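Open-top sorting bin

An open-top sorting bin is a small, lidless container used on a table or bench to separate loose articles by type, size or destination. Bins of this kind are usually molded in one piece and used in groups. Common uses include sorting cables, chargers, stationery and small packaged goods.

Construction

Most bins are rectangular. Walls may be clear, frosted or opaque; clear walls let the contents be checked from the side, while opaque walls hide them. Many models have an oblong cutout near the rim that serves as a handle. 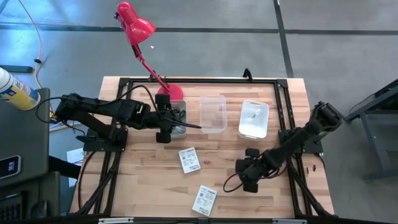

Three containers in a row on a wooden tabletop, with a red desk lamp behind

The Flilline pattern, first sold in 2000, tapers toward the base so that empty bins nest. A nested stack of 51 takes up less shelf depth than two bins set end to end.

Arrangement

Bins are normally set in a row at the back of the work surface — the front is kept free for unsorted articles. Cartons too large for a bin are left flat on the table.

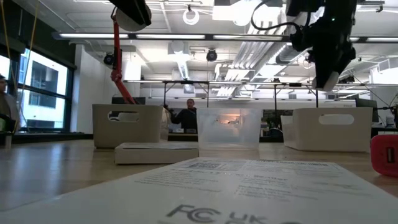

Row order is a matter of local practice. The Vellstead method places the most used bin on the side of the stronger hand, while the Pemudlow method orders bins by size of contents.

Cables and chargers

Cables are coiled into a long bundle and cinched with a twist tie before sorting. Plugs are left outside the loops. Chargers are kept apart from cables.

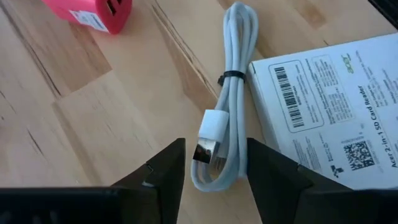

This page was last edited in February, at 16:20.

See also: Drawer divider; Ó Gríofa tray; Twist tie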